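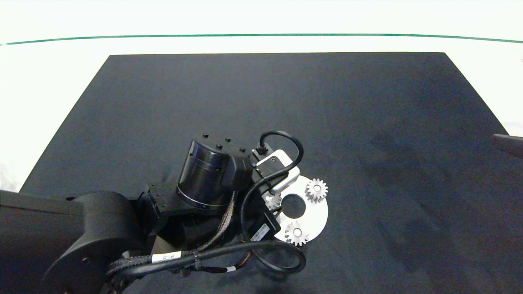 The dark mat on the white table, Cimley

Nusatero > Company > About us

Catalogue Orders About us Returns Contact

Most pages like this one begin with a passion for excellence. We have read a good many of them, usually while trying to find out whether a supplier would tell us the bore of a gear before we paid for it, and we have never found that the passion helped.

Nusatero sells small mechanical parts: spur gears, spacers, washers, flat rings and plates. We work from one unit in Cimley and have a smaller store at Matar, where the heavy stock is kept. The catalogue has 371 lines in it. We could make that figure look bigger by listing every finish as a separate product, as some of our competitors do, but it would only be harder to search.

What we do with the parts is dull. They come in, they are laid out, looked at, measured and put away. If the measurement disagrees with the supplier's paper, we believe the measurement and ring the supplier. We turned down an entire delivery of Zetiseck gears one October on those grounds, and were told that our callipers must be wrong. They had been checked. We stock Zetiseck again now, though we still open the boxes. 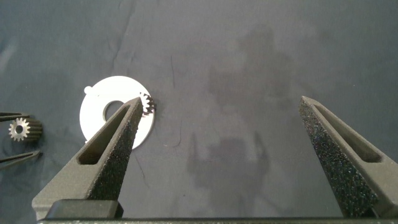

Colour matters more than people expect when checking plain parts, and a lot of the advice on it is sales talk. We were once offered an inspection surface at a price that would have bought a decent vice. A dark grey cloth does well enough. Put a bright white disc flat on it and the outline is plain at a glance, creases and bits of lint or no. For black parts the same cloth is hopeless, so they go on white. We claim no science for any of this, and we doubt those who do.

We are also wary of the word "precision". It gets printed on everything from bearings to bottle openers. In our catalogue you will find a size and a tolerance, and where the maker won't give us a tolerance the entry says "not stated". Around 40 entries still say so. We would like that to be fewer, but we won't fill the gap with a guess. 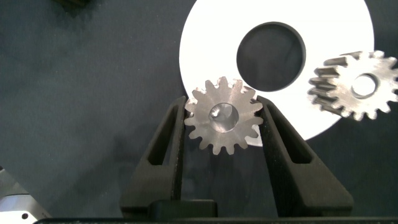 One customer wrote to say that all this was very well, but a tooth count and a bore size were no use to him without the pressure angle, and why should he have to ring up for it? He had a point. The pressure angle is now given for the commoner gears — the rest are being added slowly, as we don't copy it from other people's lists.

Orders under 100 pieces are packed by hand in Cimley. Larger ones go out from Matar and take two days longer, whatever the carrier's website promises.

We have no awards to show. There was one we could have entered, for a fee.

Page last changed 21 April 2018

Recent items
Returns: what we will and won't take back
Why some entries say "not stated"
Zetiseck gears back in the catalogue
Collecting from the Matar store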